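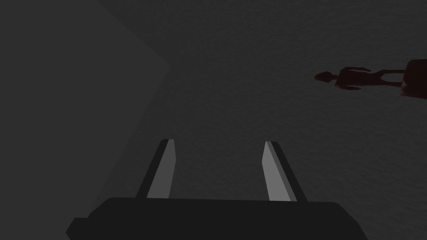 Fig. 3. Gripper in the open position, fingers apart.

Checking a folder of images for duplicates in Mideck

Run this before you start any case with more than one source of pictures. Two officers, one suspect's laptop and a shared drive can produce an impressive number of copies of the same birthday cake.

1. Open Mideck and choose Case > New. Give the case a name you will recognize in December. "Test2final" has been taken, many times over.

2. Drag the folder onto the left panel. Subfolders come along whether you like them or not.

3. Under Compare, pick Exact or Near. Exact matches file hashes. Near also catches resized and recompressed copies.

4. If you picked Near, set the similarity threshold. The default is 93. Lower it and Mideck starts seeing twins everywhere.

5. Click Run. A folder of 2000 images takes about 39 minutes on the Bosard workstation. Coffee is not included in the license.

6. Review the groups. Click Keep on the file you want as the reference and leave the others as Linked.

7. Choose Export > Group List and save it in the case folder.

Note: Linked files stay where they are. Mideck has no delete button, and requests for one go to Kai-wen Au at the Bremthorpe office, who will say no politely.

Caution: Always work on a copy of the evidence. Mideck opens files as read-only, but other programs on your machine may have their own ideas about thumbnails.

Caution: Do not rename files while a comparison is running. The run will stop, and the log will mention you by user name.

If the group list comes out blank, check that the Mok plug-in is switched on under Settings > Readers, then repeat from step 3.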